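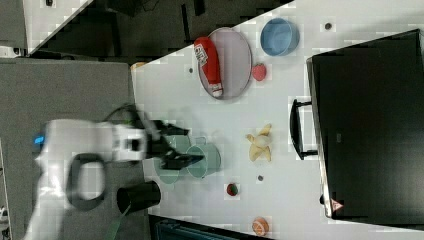

The arm and the teal pot, with fruit on the table.

The gripper that let go

Posted 11/22/19

I promised some of you a proper write-up of the trouble we've been having at Gostgate, and then I caught a cold and then the boiler went, so thank you for being patient (and thank you especially to the reader who sent the lemon biscuits, which were gone by lunch).

If you're new here, my days are mostly spent getting a robot arm to pick up toy food and kitchen bits and put them somewhere else. It sounds like the silliest job in the world when I tell my aunt about it, and I love it very much. We had got to the stage where it was going well enough that I'd started making tea during runs, and I suppose I should have known better.

What happened was this. The arm had a teapot-sized load in its fingers, it was moving across at the usual speed, and it went into a protective stop. Fine, it does that. It feels a push it doesn't like and it freezes, and a good thing too. I walked over, had a look, saw nothing in the way, and pressed the button to clear the fault. And the gripper opened! Just like that, wide open, before the arm had moved at all, and down came the pot. I had my left hand flat on the table very nearly underneath it.

A toy pot on the knuckles is hardly a tragedy. But I went quite cold, because I'd been clearing that fault the same way since April, usually leaning over the table while I did it, and next year the plan is to have the same arm lifting things a good deal heavier.

So I did what I ought to have done months ago and read the logs. There were 235 runs in the folder, and I went through them over two evenings with the radio on. The gripper had opened on a fault reset 4 times before. I'd been in the room for every one of them and must have put them all down to a poor grip. You see a thing on the floor, you pick it up, you carry on.
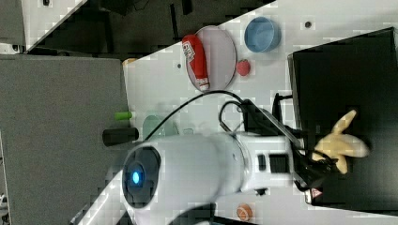 Banana on the move, cable looped over the table behind it.

Jovita Magaña came in on the Tuesday to help, bless her, and she asked to see it happen. Of course it wouldn't. We must have carried that banana back and forth for half the morning with me pressing the stop at odd moments, and every single time the fingers stayed shut. I was beginning to feel a bit of a fraud. Then she asked whether I always pressed stop myself or whether the arm sometimes stopped on its own, and that was the way in.

When I press stop, Clasus (our little control program, which is held together with goodwill) writes down what the gripper was doing. When the arm stops itself, it doesn't. It loses the gripper's last command, and on reset it sends the start-up one instead, and the start-up command is "open". I wrote that line. I even remember writing it, feeling pleased that everything would begin nice and tidy.
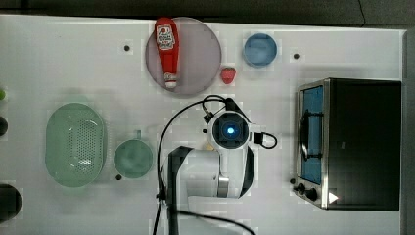 The other half of the puzzle was what had been making the arm stop itself in the first place, and there I think the answer is the cable. It has a generous loop at the wrist, and on certain long reaches it pulls tight enough for the arm to take it for a knock. I say "think", as we've only caught it tugging once. Jovita wants to re-route the whole thing and I want to try moving one clip first, and we've agreed to try the clip.

As for the fix, on reset the gripper now does nothing whatsoever until it has been asked what position it's in, and the person at the desk has to confirm before it opens. It adds 5 seconds and I grumbled about it for a day. We've also agreed that whoever clears a fault does it from the desk, hands off the table, even if the only thing in the fingers is a plastic strawberry.

I've been breaking that last one out of habit, so there's now a strip of yellow tape on the floor for me to stand behind. The clip gets moved on Monday, and I'll put the results in the comments.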